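Household Robot Tips: Setting Up Software for Tidying and Desk Work
Trirkireo Home Systems – Owner Resources

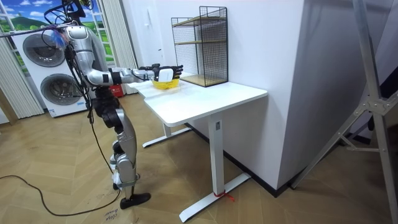

A pick-and-place task at a desk, with a yellow bowl and a small white box.

The following tips apply to owners and facilities staff who use the Hilley planner with a humanoid robot in a laundry room, kitchen or home workshop. They assume that the basic installation has been completed and that the robot can stand and reach under software control.

Mapping the work area
Run the room scan with the furniture in its usual place. If a desk is moved, even by the width of a hand, repeat the scan before the next task. Wire mesh shelving is often read as a solid block or missed altogether. Enter such shelves by hand in the Objects tab and set the outer dimensions with a margin of 40 mm on each side.

Glossy appliance doors and windows may produce false depth readings. Draw an exclusion zone over them in the map editor. Curtains should be marked as soft obstacles – the planner will then keep the arm clear without stopping each time the fabric moves.

Teaching objects
Bowls, boxes and tins are best taught one at a time on a plain surface. Record at least 20 views of each object, turning it a little between views. A white box on a white desktop is a difficult case for the Drollow detector, and a colored mat under the box during teaching will improve the outline. The mat may be removed afterward.

Name objects plainly. "Yellow bowl" is a better label than "bowl 2", particularly where several members of a household give commands.

Placing items in a container
Set the release height from the rim of the container, never from the tabletop. For light items a low release is preferred. Users of the Pitkänen grasp library should leave finger closing speed at its default until the task has been run several times, and should lower the force limit for thin cardboard.

If the arm pauses above the container and does not release, open the log and look for the entry "target occluded". The hand is hiding the bowl from the camera. Select "hold last known position" in the placement settings and run the task again.

Cables and floor
Tethered robots require a cable path in the map. Draw it as a no-step area and include any slack. The planner does not detect cables on patterned flooring reliably. Desk feet that extend into the room should be entered as separate objects, as the scan tends to record only the top.

Routine care of the software
Logs are kept for the last 1,000 tasks. Households that run the robot daily may raise this to 2,000 under Storage. Export the map before every update – the February release changed the file format, and older maps must be converted with the tool in the Maintenance menu.

Check the emergency stop from the control screen and from the handset before the first task of the day.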